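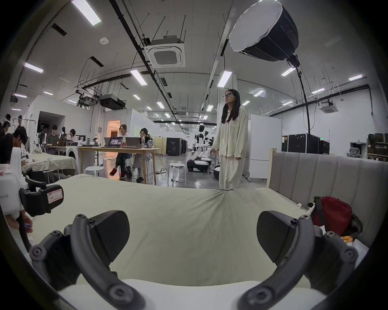 Grey headboard, pale sheet.

2024-09-19

Downloaded the humidity logger before breakfast. It holds 3,486 readings at ten-minute intervals, which makes 24 days and five hours, and there are no gaps apart from one repeated timestamp which I have deleted. 157 of the readings are over my limit of 70 per cent. That comes to 26 hours and ten minutes in total, nearly all of it between two in the morning and seven.

The flat in Lilstead behaved quite differently. It had a slow rise all evening and a flat top until somebody opened a window. The new place rises late and falls quickly, and I put this down to the north wall, which is solid brick with no cavity and loses heat as soon as the sky clears. The lowest surface temperature I have had from it so far is 11 degrees, low down in the corner, shortly before dawn. The room air that morning was at 17 degrees and 68 per cent, so the dew point was level with the wall. Wiped the skirting with a dry tissue and the tissue came away damp.

Moved the logger from the windowsill to the top of the bookcase. The sill was reading high because of the cold glass, so the figures before and after today can't be compared directly. I have ruled a line in the notebook. 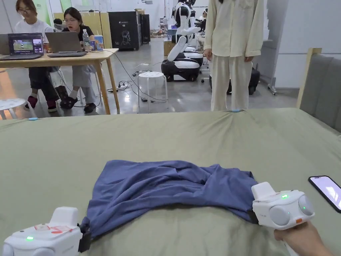 Does a dehumidifier need to run all night? Mine doesn't, at this time of year; two hours in the evening with the door shut keeps the overnight peak under the limit unless washing is drying indoors.

The machine is the Ranjbar, second-hand, with a 2,000 ml tank. Its own humidity display reads four points lower than the logger. Did the salt test on the logger again (damp table salt in a sealed jar, should settle at 75 per cent) and it settled at 76, so I trust the logger and ignore the display. The hose fitting on the back is cracked. Wrote to the shop in Plornitia about a replacement and they want the serial number, which is on the underside, so the tank has to come out first. Not done yet.

Cleaned the filter. It was grey all over and took two rinses. 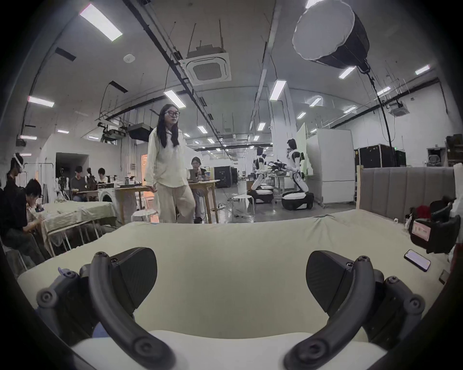

The other thing to settle is the gap behind the wardrobe. At present it stands a thumb's width off the north wall and the air behind it does not move. I held a strip of tissue paper in the gap with the window open on the latch and it hung straight. With the wardrobe pulled out to a hand's width the strip moved a little. That costs floor space and the door then catches on the rug, so the rug will have to go the other way round.

Mould: two small patches behind the wardrobe, neither larger than a coin. Treated both, dated them in pencil on the wall, and will look again in January when the wall is at its coldest. If they come back I shall have to consider the lining board again, though I don't like the idea of sealing up brick that is already taking in water from outside. The pointing on the Walura Road side is poor from the ground to the first sill. The gutter above it drips at the joint.
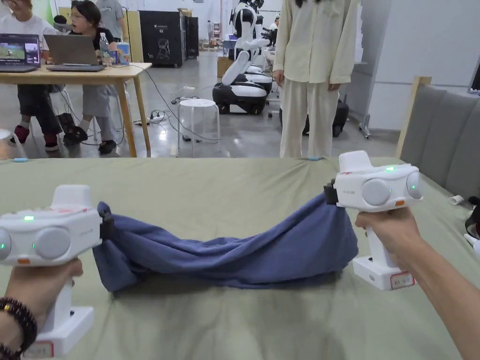
Maricel Dagdag wrote back this afternoon that I have the order wrong, and that the gutter and the pointing come first, because all the logger can tell me is how wet the air is and it knows nothing about the brick. She wants a meter reading at three heights before anyone buys board. She is right about the three heights. I will borrow the pin meter and mark the positions in pencil so that they can be repeated.

Logger reset at 16:20, interval unchanged, new battery.

3 comments | 5 shares

pennine_damp: What limit do you use for the salt test? I bin mine if it is more than three points out.

Tessellate: Check the wall outside after heavy rain as well. Ours looked fine until the gutter overflowed, and then the corner stayed wet for a week.

pennine_damp: Also the hose fitting on those is a common garden size, I got one from the hardware shop.

Contact | Copyright of the author | Back to top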